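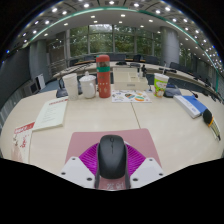
3.2 Collection of the death notices

The second part of our material consists of death notices read aloud in places of worship in Gramanton and in the neighbouring town of Skurnis. In both towns it is still the custom that a death is announced to the congregation before it is printed anywhere. The spoken notice is short. It gives the name, the family, the hour of burial, and in most cases one sentence on how the person lived. Holley has called this the "character sentence", and we keep the term.

The congregations allowed us to copy their notice books, which together hold 2,000 entries. We left out entries with only a name, and also those where two hands had written over each other. After this, 700 notices remained. They were typed in full, with the original spelling, and were coded and compared at the large table of the meeting room (Figure 1). Where the coders did not agree, the notice was read again by Friederike Tiedemann, and her reading was taken as final.

Three questions guided the coding. Does the notice say where the death happened? Does it name a religious duty that the person was known for? Does it ask the hearers to do something, for example to visit the house or to forgive a debt? The last question gave us the most difficulty, as in Skurnis such a request is often made indirectly. A phrase like "the door of the family is open" was at first coded as description. Later we counted it as a request, and the earlier notices were recoded in the same way.

We also spoke with 20 persons who have read notices to their congregation. These talks were held in March, mostly in the evening after prayer, and none was recorded at the wish of the speakers. We therefore cite them only from our written notes.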